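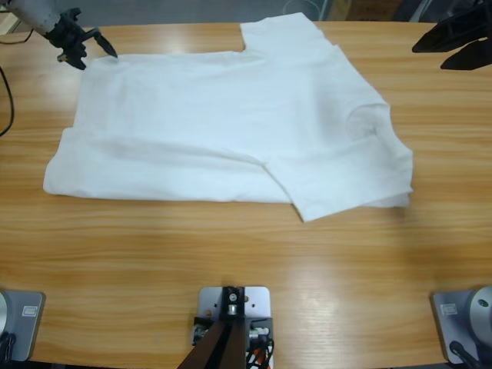 Station with a T-shirt partly folded, both arms clear of the cloth.

Progress report: Matero folding cell
Period ending July
Prepared for Pirero by Mahmoud Shawky

Summary

The last report promised a cell that could fold shirts through a full shift without a person standing next to it. We do not have that. We have a cell that folds shirts well until the left gripper stops answering, and I no longer believe the explanation we gave you for it in the spring.

What went wrong

The log for this period holds 2,846 fold attempts. Of those, 2,438 ran to the end of the routine. "Ran to the end" is the software's own verdict and says nothing about whether the shirt was worth stacking, so please don't read it as a success rate. Dilleo's slides do, and I have asked them to change the wording.

The failure that matters is the left gripper holding its last command after it loses contact with the controller. If it was closed, it stays closed, and the right arm carries on with its half of the fold. At attempt 1,172 this tore a hem. A hem is cheap. My concern is that the stop button cut motion on both arms and left the gripper clamped, which is not how the safety sheet says it behaves.

Dilleo blamed fabric snagging and sent softer finger pads. We fitted them and the dropouts kept coming at the same rate.

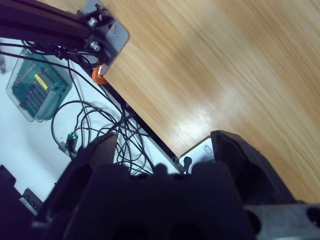 Cabling and circuit board beside the table, seen from the wrist camera.

I think the fault is in the wiring, though I can't prove it yet. The cables run loose next to the table with no strain relief that I would trust. Samir flexed the gripper lead by hand with the arms parked and got the dropout 3 times in one morning. He has also gone a whole afternoon without getting it once, so I would not sign off on this as the cause.

The vendor's firmware update is said to fix "communication stability." The release note is one line long. We will install it after the cable work and not before, or we will never know which of the two did anything.

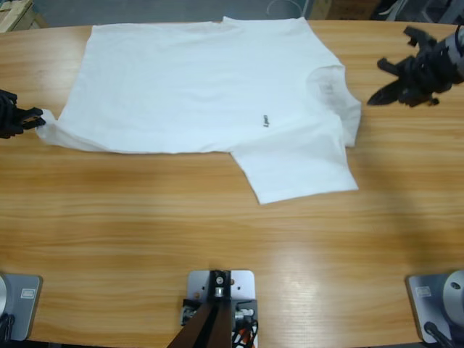 Until then the cell runs only with someone at the stop button, and hands stay off the cloth while either arm has power. That rule has slowed us down — resetting a bad shirt now means a full power-down — and I intend to keep it.

Next period

Replace and clamp both gripper leads. Rewrite the stop so that it opens the grippers, then test that with cloth under tension. Repeat the full run of attempts with a person grading each fold.

I am not giving a date for unattended running. The spring date was a guess, and it was mine.

Spending is within budget, mainly due to the second station not being ordered. I recommend we leave it that way.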